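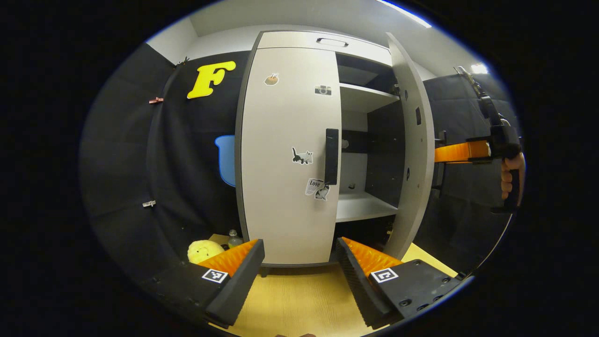
Two hand-held grippers at a two-door cabinet, the right door open.

The trouble with a rulebook for door-opening

By Kieran Duggan
Aug 8, 2021

I have now read the draft good-practice guide from Irkgate twice, and I still can't tell what it wants a person to do differently on the day they pick up a gripper.

The guide covers demonstrations recorded by hand, the kind used to teach robots household jobs. It runs to 49 clauses. One says the operator should keep "a natural pace." Another asks for "representative variation" in the objects. Who would sign up for an unnatural pace? A rule you can't break is no use to anyone checking the work.

Take the cabinet. It has a long black handle on the closed door, four stickers on that same door, two white shelves inside. A fairly ordinary piece of furniture, and the draft treats it as a solved problem: record 100 openings and move on. It doesn't say whether a door pulled halfway counts. It doesn't say whether the stickers should stay put or be changed between sessions. A robot trained on one cat sticker beside one handle may have learned more about the cat than the handle, and I would like a standard to take some interest in that.

Melaniia Kushnir, who worked on the draft, told me in March that detail would scare off small labs. Maybe. But small labs are the ones who copy a number from a guide and stop thinking about it. Floltari now advertises 3,579 "guide-ready" recordings. Ready for what? I asked how many failed attempts had been thrown out and was sent a brochure.

My own list would be short. Keep the failures and label them. Write down who held the gripper and how long they had been at it – more than 15 minutes of the same motion and my own wrist starts cheating. Say what was changed between takes. Have someone outside the team try to repeat a session from the notes alone.

Hazem Kamel thinks this would double the cost. He may be right, and I'd still like to see his figures before the comment period closes. Mine are going in with a copy of the draft, most of clause 15 crossed out.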